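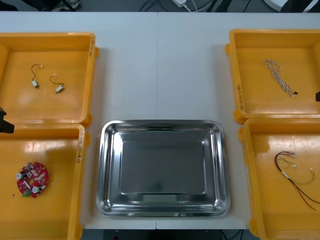
Restberg, January

Bench tips, the small parts edition. Quick one, kettle's on.

Trays first. Get shallow ones with a proper lip, all the same colour if you can, and one metal one for the middle. Boards in one, little wired bits in another, harnesses in a third. Don't mix. A loose plug will hook itself onto anything with a wire and then you're untangling til teatime.

Write on the rim, not the floor of the tray. Marker on the floor gets scraped off by the parts. Rim writing fades too, so go over it when you notice. Mine want doing again.

Leave gaps. Two small parts side by side, fine, but with room for fingers between them. Round boards flat, never leaning on the wall of the tray. Tip out specks before you put a board back, bits of solder and clipped wire get under things.

White table top is best for this. You see what you've dropped. Shiny trays under a strong lamp are a pain though, move the lamp, not the tray.

Now the yellow metal. Enamel looks clean from the door and it isnt. Get your head down and look at the inside corner where the panel meets the ledge. 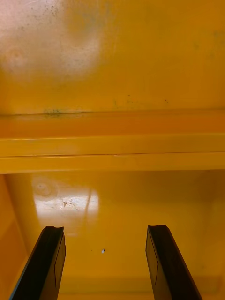 Dry brush first, always. Wet cloth on dust just makes paste and pushes it along the fold. Then warm water, drop of washing-up liquid, cloth wrapped round an old ruler. Greenish smudges need a second go, leave the soapy cloth on for 19 minutes or so (I put the radio on). No scouring pads, they dull the gloss and you can't get it back. Rinse, wipe dry, door open til morning.

Ring marks: try a bit of Talow polish on a corner frist. Cheuk-hei Wei swears by bicarb, I find it leaves a white bloom in the seams.

Next time, drawer liners.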